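Review: the Niltby hand-held gripper kit for teaching robots by demonstration

Two grippers, one carry case, and four months of table-setting demonstrations
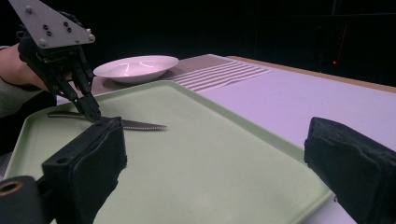

What you get

The Niltby kit is a pair of hand-held grippers for recording demonstrations. You hold one in each hand, do the job yourself, and the recordings are used to train a policy for a two-arm robot. The box has the two grippers, a charging dock, a calibration board, a set of spare finger pads and a printed manual that covers the hardware well and the software badly. I bought ours through Carretero, and delivery took 4 days.

I teach a course on robot learning at a technical college in Sidville. We have one two-arm setup and more students than it can serve, so most of our demonstrations used to be recorded by remote control with a leader-follower rig. The idea was to move the collecting off the robot and onto a plain table with a tray, a placemat and some dishes.

Setup

Mounting the fingers takes a hex key and some patience. The calibration is done by moving each gripper slowly around the printed board until the software accepts it. The first time, it refused ten minutes of work because the board was not flat. Tape it down at all four corners. The manual mentions this, but on a later page than the calibration steps.

Pairing both grippers with the recording computer was simple. Keeping them paired was less so. On the firmware the kit shipped with, the left one dropped out whenever the computer went to sleep. An update in June fixed that, and I have not seen it since.

In the hand

Each gripper weighs 515 grams on our postal scale. That is fine for a short session and tiring for a long one. The weight sits forward, so the wrist does the work. I have students stop after half an hour, and the recordings from the end of a session are still visibly shakier than the ones from the start.

The linkage is smooth and the fingers follow your squeeze closely. There is very little play at the tips. You feel some of the contact through the handle, which a remote control rig at our price level does not give you at all. When a fingertip touches the table, you know it, and you ease off. With the leader arms, students pressed down until the follower arm faulted.

Flat items on a tray

Cutlery is the job I would use to judge any of these tools. A cup or a bowl forgives a sloppy approach. A knife lying flat on a plastic tray does not. The tips have to come down to the surface and close near the place where the handle meets the blade, or the knife swings as soon as it is lifted. A raised rim makes it harder, as there is only so far you can tilt before the gripper body hits it.

We recorded 163 knife pickups with the Niltby grippers and kept 137 of them. The rejected ones were mostly tracking losses, with a few drops mixed in. Students got the motion right within a handful of tries. On the leader-follower rig the same students needed a full lab period before they could pick up a knife at all.

One habit to correct early: people turn their wrists in ways the robot arm cannot copy. The software flags this only after the recording is saved -- I would much prefer a beep while it happens.

The finger pads

The pads are the weak point. They grip well when new, and smooth metal does not slide in them. Ours frayed at the edges after a few weeks, and loose fibers began to stick to anything greasy. The spares in the box will not last a school year. Prasano sells a replacement set that fits, though the adhesive is thinner and we had to redo one after a day.

Software

Recording is one button. Reviewing is slow, and there is no way to mark a bad take while you are still holding the grippers. We ended up having a second student sit at the computer and type notes. Export worked the first time, and the files loaded into our training code with only a change to the time stamps.

Compared with remote control

I would not give up the leader-follower rig. When you drive the real arm, every motion you record is one the arm can do, and that matters for tight spaces and for heavy objects. My colleague Veerle Maes still uses it for all of her drawer and cabinet work. For small things on a table, the hand-held kit is faster to learn and gives us more usable demonstrations per hour.

Good: low play at the fingertips, quick to learn, real sense of contact, sturdy case.

Bad: front-heavy, pads wear fast, no live warning for wrist angles, poor software section in the manual.

Rating: 4 out of 5. I would buy it again, with two extra sets of pads in the same order.

Posted 15 February 2022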